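Blog > Visitas > Jornada de puertas abiertas de Zurkance

Llegué con la idea de quedarme una hora y al final me quedé toda la mañana, que es lo que me suele pasar cuando alguien me deja tocar las cosas. Zurkance organizaba su jornada de puertas abiertas para enseñar el kit Celtov, unas pinzas de mano que sirven para grabar demostraciones con las que luego se entrena a un brazo robótico. Yo había leído el folleto dos veces y, la verdad, no me había hecho una idea de lo cómodas que son.

Nos recibió Borislav Janevski, que es un encanto y tiene una paciencia infinita. Éramos 13 visitantes, casi todos de talleres pequeños y un par de profesoras de instituto, y a todos nos fue poniendo la pinza en la mano sin prisas. Lo que más me gustó del planteamiento es que el kit está pensado para usarse en casas normales, con los muebles de cada uno y las cosas por medio, y que las tareas de muestra son de lo más domésticas: recoger objetos menudos de una mesa, juntarlos, separarlos, volver a empezar.
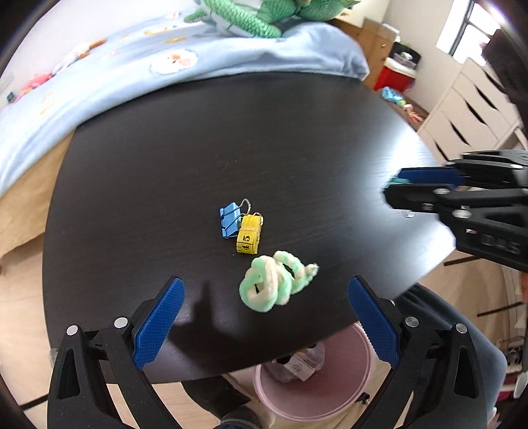

Me quedé con ganas de preguntar más sobre las almohadillas de los dedos, que según Janevski se cambian en un momento y se venden aparte. Las de recambio las fabrica Georgiou y vienen en bolsas de tres juegos — detalle que agradecerán quienes, como yo, lo pierden todo. El alquiler mensual del kit completo sale por casi 800 euros, con dos pinzas, el programa de grabación y soporte por teléfono. Caro para un aficionado, razonable para una escuela que lo comparta con otra.

Alguna pega, claro. El manual está traducido con poco cariño y el programa tarda lo suyo en arrancar. Comparado con el de Flaneck, que probé el año pasado, este pesa menos y cansa menos la muñeca, aunque el estuche del otro me parecía mejor. En julio repiten la jornada y yo ya me he apuntado — esta vez con bocadillo.

Contacto | Aviso legal | © Todos los derechos reservados | Volver arriba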